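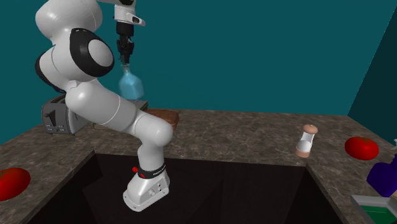 A white and black robotic arm in a simulated kitchen.

Hi, I'm Kusum, and I watch far too much television. Plustisar is where I put it to good use! I started the site in my spare room with a cold cup of tea and a very strong opinion about a season finale, and it's still mostly that — just with more people arguing back.

We write about TV and the folks who make it: casting news, late-night interviews, reunion specials, the feuds, the make-ups, the red carpet looks we can't stop texting each other about. If a star says something wild on a couch at midnight, we'll have it up by breakfast (and yes, we watch the whole clip before we write the headline).

There are four of us now. Letay Degefa covers reality shows and runs our recaps, Gaurav Kandpal does the interviews, and Warrick Ellery looks after anything with dragons, spaceships or a laugh track. I edit, fuss over commas and answer the mail.

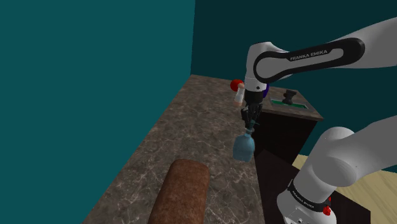
Between us we put out eight stories a day, plus the Sofa Letter, our weekly email. The first one went to 200 readers, and I'm pretty sure half of them were Gaurav's cousins. We've kept the same rules since then. We link to where a quote came from, we don't run stories about anybody's kids, and when we get something wrong we fix it and say so at the top of the page.

Got a tip, a correction, or a theory about who's leaving your favorite show? Use the contact form and it comes straight to me. Pitches are welcome too — send Letay a couple of lines and a link to something you've written, and please tell us what you're watching.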